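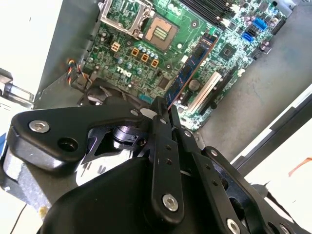 Second-hand desktop PCs: your questions

We love old office computers at Vumton, and we get asked about them all the time! These are the questions that come up most.

Is a used office desktop any good for home?

Yes, and often far better than people expect. Office machines are built to be opened and looked after, so parts are easy to get at. For homework, email, photos and films, one with enough memory and a solid state drive will do you very nicely.

What should I check before I buy?

Ask which processor is fitted, how much memory there is and whether a drive is included — plenty are sold without one. Ask about the power lead too. It sounds silly until you get home without it!

Which upgrade makes the biggest difference?

If the computer still runs from an old spinning hard drive, swap that first. Start-up on our Amaral test machine went from 2 minutes to 28 seconds with a new drive, and we hadn't touched anything else.

Can I add more memory myself?

Almost certainly. Switch off, unplug, hold the power button for a few seconds and touch bare metal on the case before you pick anything up. Memory has a notch, so it only goes in one way round. Press until the clips close.

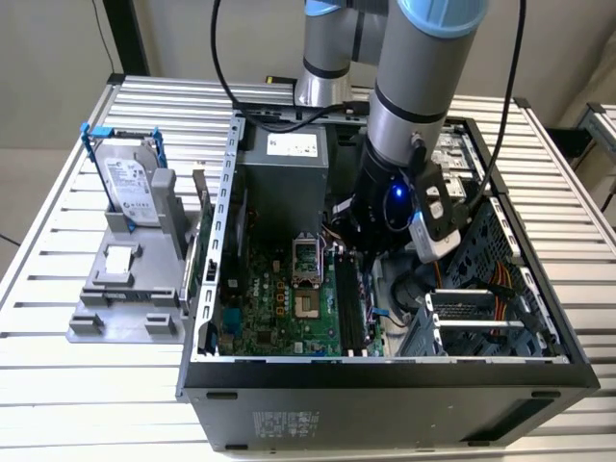

Desktop tower on its side with the side panel off.

Do I have to lay the case down?

You don't have to, but it's so much easier. Small screws stay where you drop them, and you can press straight down on the board.

Can I change the processor?

Sometimes. It has to match the socket and be supported by the maker's start-up software, so look up your exact model first. Never touch the contacts in the socket, and put fresh thermal paste on before the cooler goes back.

What about my old files?

Copy them somewhere safe before you start. If you're passing a computer on, wipe the drive properly — emptying the recycle bin leaves a lot behind.

Do you have a parts list?

We do! The Zorura list covers 42 models and says which memory and drives fit each one. It's free to print. If yours is missing, send us the model number from the label on the case and we'll try to add it.

Page last updated 8 February 2022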